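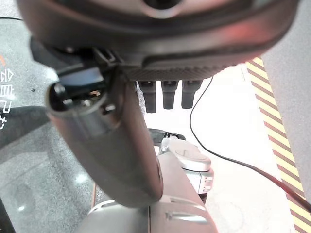 *Dark gray shell, textured band, three short black fingers.*

# The Clegg Oak Aging Keg, four liter

**Item 3791. $148, stand and spigot included.**

We have been selling the Clegg keg out of our Sastdale shop for long enough now that a good part of our mail is from people on their second or third one, and we'd like to think that says something. It's a small working barrel, made the way the big ones are made, with charred white oak staves held by steel hoops and no glue anywhere in it. You fill it with whiskey, or rum, or a batch of mixed Manhattans if you're the entertaining sort, and you let the wood get to work. Then you start sneaking little tastes, and after that it's mostly a matter of self-control.

If you've only ever bought your whiskey already aged, you may be surprised how quickly a small keg moves. There is a great deal more wood touching each glassful than there would be in a full-sized barrel, so the color comes up in days and the vanilla and caramel follow along behind. What a small keg can't give you is the long, slow softening that comes from years in a warehouse. We try to be plain about that with people who call. A young corn whiskey out of the Clegg will be a rounder, sweeter, browner whiskey with some nice toast to it, and it will still be young. We happen to love it that way, especially over ice with a strip of orange peel, but if what you want is something stately to sip by the fire, please buy a bottle of something stately and put the keg to work on your cocktails.

## What comes in the carton

- The keg, four liters, charred inside to a medium char
- A cradle stand of the same oak
- Wooden spigot, packed in its own paper sleeve
- Bung, plus one spare
- A stick of Niltix barrel wax
- The instruction card, which repeats a good deal of what you'll find on this page

The stand goes together with pegs. A few folks have written to say the pegs were snug, and they are. A light tap from a rubber mallet will seat them, or the heel of a shoe if that's what you've got in the kitchen. Please don't sand them down.

## Before the first fill

Your keg will arrive dry, and a dry keg leaks. We get more calls about this than everything else put together, so forgive us if we go on about it a little. The staves have shrunk in the shop and in the truck, and they need a good drink of water before they'll swell up tight against one another.

1. Shake out any loose bits of char through the bung hole. Some black crumbs are normal, and a few more will come out with the rinse.
2. Rinse with warm water until it runs mostly clear.
3. Tap in the spigot, closed, with a gentle hand.
4. Fill the keg to the top with hot water from the tap and set it in the sink or the bathtub.
5. Top it up morning and night until the weeping stops.

Most kegs are tight by the second day. In a dry winter, or in a house with the heat going full blast, it can run longer, and we've had one customer up in the high desert who kept hers in the tub for most of a week and then got years of good service out of it. If you're still seeing drips after that, dry the outside of the spot with a towel and rub in some of the wax while the wood is barely damp. It's soft stuff and it takes the warmth of your thumb to spread it properly. A seep at the head will nearly always close this way. A real crack won't, and if you find one of those, stop right there and write to us, and we'll send you another keg.

Once it's tight, drain the water and fill with spirit the same day. Don't let it sit around empty while you make up your mind what's going in it — that's how you end up starting over. 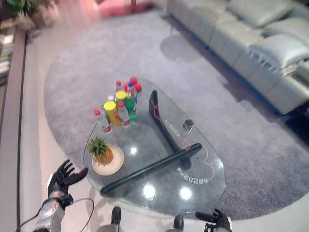
As for what to put in first, we always steer people toward something young, clean and a bit rough around the edges. A new keg is full of flavor and it's in a hurry to hand it over, so a delicate, well-aged spirit can be buried under the oak before you know it. Unaged corn whiskey is the classic choice. White rum does beautifully. We've heard good things about blanco tequila too, though our own try at that one sat too long over the August holidays and came out tasting like a very expensive pencil.

Strength matters some. The higher the proof, the faster it pulls on the wood, and the different flavors come along in different order. Unless you know what you're about, stay close to ordinary bottle strength for the first couple of fills. We don't suggest anything over 63 percent alcohol in this keg at any time, and please keep the whole business well away from the stove.

## How long to leave it

Taste early and taste often. That's the best advice we have, and we say it knowing that it leads to a certain amount of evaporation not caused by the weather.

| Fill | Start tasting after | Usually ready by |
|---|---|---|
| First | A few days | Second or third week |
| Second | One week | Five or six weeks |
| Third | Two weeks | Two to three months |
| Later fills | One month | Whenever you like it |

Draw off just a spoonful each time, and write down what you think. It needn't be fancy. "Too sweet, smells like a lumberyard, better with water" is a perfectly good tasting note, and when you're standing there on the next fill trying to remember if you liked it better at nine days or at fourteen, you'll be glad you scribbled something. We keep ours on a recipe card tied to the stand with kitchen string.

When it tastes right to you, or even a hair before, take it all out. Pour it through a coffee filter set in a funnel to catch the last specks of char, put it up in clean glass bottles with good stoppers, and let it rest a couple of weeks if you can stand to. The edges settle down and the wood blends in more than you'd expect.

## Cocktails in the keg

This is where a tired old keg comes into its own. After several fills of straight spirit the oak calms down, and what it gives then is gentle enough for a mixed drink. Manhattans, Negronis and anything else made only of spirits, vermouth and bitters will do nicely. Leave out fruit juice, cream, egg and sugar syrup. They'll spoil, and they'll get down into the wood where you can't wash them out. Add those in the glass.

Our house favorite is the Kallport, which is two parts rye, one part sweet vermouth, a small splash of cherry liqueur and more bitters than seems wise. Mix enough to fill the keg nearly to the bung and give it a month. It comes out with a sort of walnut and burnt sugar smell, and the vermouth loses that sharp corner it has when it's fresh. Stir it with plenty of ice and don't bother with a garnish.

Do keep in mind that the keg remembers. Once it has held Campari it will be a Campari keg for quite some time, so if you're fond of doing both cocktails and plain whiskey you may want one for each.

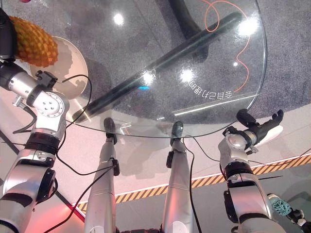

## Looking after it

Keep it somewhere cool and out of the sun, and turn it a quarter turn every week or so to keep the upper staves wet. The level will drop a little as it goes. Top it up with the same spirit, or leave it be if you don't mind the air space.

Between fills, never wash it with soap. Oak holds onto soap like you wouldn't believe. Rinse with hot water, and if you don't have the next batch ready, fill the keg with water and a packet of holding solution, which we sell right alongside the kegs. Change the solution every couple of months. If the inside ever smells of vinegar and you weren't making vinegar, it's best to retire it from whiskey duty and, well, make vinegar. It'll be wonderful at that.

## A few things people ask

**Will it hold wine?** It will, but the wood gets into wine awfully fast in a keg this size, and wine doesn't have the strength to protect itself. A fortified wine such as port is a better bet.

**My spigot is stiff.** It'll ease after it has been wet for a while. Turn it with one hand and steady the body with the other. A replacement is inexpensive, and we keep them on the shelf.

**Can I have it engraved?** Yes, on the front head, up to three lines. Engraved kegs can't be returned, so do look over your spelling before you send it in.

**Can I distill with this?** No. It's for aging spirits you've bought legally and nothing else.

**How many fills will I get?** It depends on how long you leave each one in, but the flavor fades gradually and you'll taste it happening. When whiskey goes in and comes out much the same color, it has become a cocktail keg.

## Ordering

Kegs ship by ground from Sastdale, usually within the week. We check each one over for cracked heads and loose hoops before it goes in the box. Please include a daytime phone number with your order in case we have a question about the engraving. We can't ship to a post office box on account of the carton size.

If the keg won't hold water after a proper soak, we'll replace it, any time in the first year. Just don't throw out the carton until you've got it tight.

The larger Clegg is out of stock until the cooperage catches up. Drop us a line and we'll put you on the list.

*Page last changed 9/21/03. Price of item 3791 good through the end of the year. You must be of legal drinking age to use this product for its intended purpose.*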